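Chapter 4
Planning and Budgeting for a Picking Cell

4.1 What the price list leaves out

A quotation for a robot arm covers the arm, its controller and usually one gripper. The buyer still has to pay for everything the arm works with. When Gilen, a small parts returns firm, planned its first cell, the arm was ordered in June and the rest of the list ran to 19 lines, among them bins, clamps, cabling and spare gripper fingers. Those lines came to £2616. None of them had been in the first budget.

Small items deserve the same care as large ones. Two open bins one behind the other must stay where the arm expects them, so a bar clamp where they meet belongs on the order. So does enough cable to reach the gripper at full stretch. The stock matters too: a soft pouch with a flap, a box shape and a crumpled piece of cloth or flexible material make different demands on one gripper.

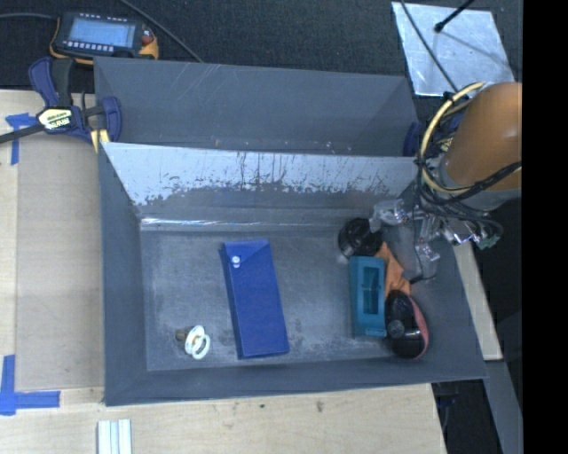

4.2 Drawing up the equipment list

Start with the goods and work back to the arm. Write down the largest, smallest and softest item the cell must lift, then ask each supplier to quote against that list. Patia and Grakton both quoted Gilen for a gripper; the Grakton price was £139 lower but left out the mounting bracket. Enter delivery, fitting and spares as separate lines.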